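Questions of Gauge: Inside the Ganville Knitting Room

The technician who runs the knitting room at Hurklow has worked on flat-bed machines for most of her career. The firm makes trim, cuffs and collar strips for other manufacturers, and she asked to be identified by her job alone. We spoke in March, at 2 in the afternoon, between two production runs.

Her subject is rib. "People treat it as a finish," she said. "It is a structure. Knit and purl wales alternate, the purl wales fall back, and the fabric pulls in on itself. That gives you the stretch."

The Ganville site runs yarn from a spinner called Trikotard on machines serviced by Bachmann, a local workshop. A standard cuff is cast on at 248 stitches and knitted for 42 rows before transfer. She keeps the settings in a paper log. "The controller stores them as well, but it does not store why I changed one."

Dark yarn gets its own pages. According to her, heavily dyed lots can run with more friction, and the same stitch cam setting then gives a tighter loop. "Black is where I see it most. I knit a swatch, let it rest overnight and measure it in the morning. If it is short, I open the cam and start over."

Fine rib shows faults quickly. A single tight wale reads as a line down the full length of a sleeve — and pressing will not remove it.
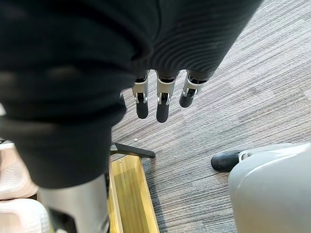
Testing and recovery

Each new yarn lot is put through 1000 stretch cycles on a bench rig. The sample is measured before the test and again after an hour flat on the table. She is strict about the hour. "Measure at once and everything fails. Measure the next day and everything passes."

Asked what she would change, she named the washing instructions. "Customers hang the garment wet. The body is heavy, the rib carries the load, and it grows. Dry it flat."

The next run was a collar strip in navy, and the swatch for it was already on the table.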